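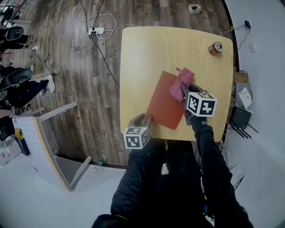 Notes - gift wrap talk, Clirnstead library, 8 Apr 2019

Start on time even if people still coming in. Mic first, then hello.

Opener: ask who has a drawer full of used gift bags. Wait for hands. Then the paper problem - shiny stuff, glitter, foil, mostly can't go in the recycling. Scrunch test: ball it up, if it springs open it's plastic. DO THIS LIVE, sheets are in the tote.

Why cloth. Old idea, lots of places have done it forever. Scarf, dish towel, old shirt back. Costs nothing if you raid the closet. My own tally for last year: 39 gifts, 7 cloths, most came back to me. Slow down here, people like this bit.

Sizing. Cloth corner to corner about three times the length of the box. Too small is the usual mistake. Knits stretch so they forgive you, but the knot gets fat. Cotton is easiest for beginers.

Next slide.

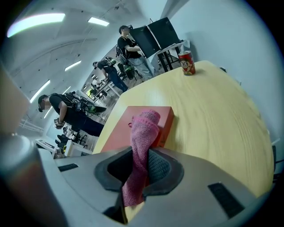

Pink knit over the edge of a flat box.

Flat boxes - go on the diagonal, box in the middle, near corner over, far corner over, tuck. Then the two sides up and square knot. Right over left, left over right. Say it twice!! Everyone makes a granny knot.

Bottles - skip if past the half hour. Handout covers it.

Money slide. The Candden shop swap: 4 weekends in March, 900 cloths through the door. Skonder fabric bins were the surprise, remnants by the pound. Vallejo group wants to copy it, mention sign up sheet.

Questions likely: ironing (no), what if they don't give it back (let it go), tape (never, pins niether).

Hands-on after. One cloth each, leave the scissors in the bag. Chairs back against the wall by the end.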